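Rollero Opens Second Kitchenware Lending Room in Brevel

BREVEL, 24 September 2023 - Rollero, the household lending service, has opened a second lending room in Brevel. Residents can borrow bowls, plates and serving dishes for family meals, school events and neighborhood dinners.

The new room is on the ground floor of the McAlister building, next to the Berka bakery. It holds 1688 pieces of tableware, most of them donated by local households since July. Members can borrow up to 40 pieces at a time and keep them for 2 weeks.

"People kept telling us they owned enough dishes for four and needed enough for thirty," said Lihua Shao, who manages the service. "They didn't want to buy a cupboard full of bowls for one evening."

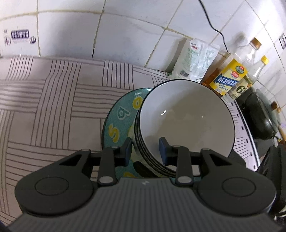 Bowls are the most requested item, and white ones with a dark rim go out more than any other kind. Plates are lent in mixed colors and patterns. Borrowers who want a matching set should ask when they book.

All pieces are to be returned clean and stacked by size. Chipped items should be handed over separately at the desk. There is no charge for the first broken piece.

Ximeng Xiong, who runs the Brevel desk, said more than 30 households signed up before the doors opened. "Most of them wanted soup bowls," Xiong said.

Membership is free for Brevel residents with proof of address. Bookings can be made in person at the desk or by phone. Donations of bowls and plates in good condition are accepted during opening hours. Glassware is not being taken at this time.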